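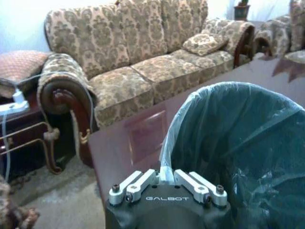
Who replaces the bin liners in the lounge at Burkdale? The housekeeping office does, on every day the lounge is open.

To: Burkdale residents list
Date: Dec 18, 2024
Subject: Re: Lounge bin and sofa

> The notice in the Fakhoury wing says liners must be folded
> over the rim. Does this apply to the lounge as well?

It does. The liner should cover the rim on all sides. Residents are asked not to put glass in it.

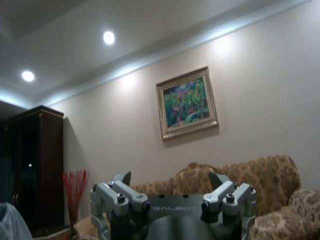 Lounge: patterned sofa and framed painting

The sofa will remain in its present position until February. Please report stains to extension 108 and do not apply cleaning products to the fabric.
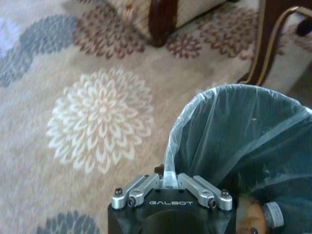
Liner supplies

Spare liners are kept in cupboard 34. Please take no more than 3 at a time.

Housekeeping Office, Burkdale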